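Statden board backs simulation stage before robot arm purchase

The Statden school board voted on Sunday, July 28, 2024, to put off buying robot arms for the Masbridge technical center until students and staff have finished a round of work in simulation. Six arms are in the draft budget. The board will take up the purchase again in September.

Ayana Gebru, who runs the automation program at Masbridge, asked for the delay herself. She told the board that the center should know which gripper it needs before it signs with a supplier.

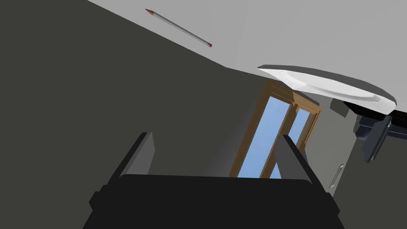 Gebru's plan sets aside $3000 for software and computer upgrades this summer. The money comes out of the existing program budget and does not need a separate vote. Classes will practice planning moves in a simulated room, where a pencil and a white plate are among the objects and a wood-framed window shows blue sky. Thin items and shallow dishes call for different grips, Gebru said, and she wants results on both before the center settles on finger length and opening width.

Two suppliers have sent quotes. Baumgart offered arms with a two-finger gripper included and training billed separately. Flesis quoted a lower base price but charges $2200 per arm for the gripper and its mounting kit. Board member Ottmar Steinbach asked for both quotes to be redone on the same terms, with shipping, spare fingers and a service contract listed line by line.

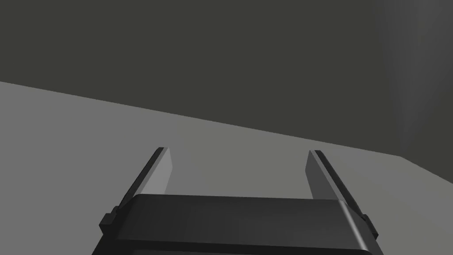

A simulated two-finger gripper, open, in the Masbridge program's software.

Llinos Nicholas, the district's purchasing manager, said neither quote covers floor anchors or safety fencing. She expects to have prices for those before the next vote. The electrical work in the shop was paid for last year.

The program has 70 students enrolled for fall. Under the draft schedule, first-year students would stay in simulation through the end of the term, and second-year students would move to the arms once they are installed.

Kerstin Lindemann cast the only vote against the delay. She said prices could go up over the summer and asked that both suppliers be told to hold their current figures. Nicholas said she would put the request in writing this week.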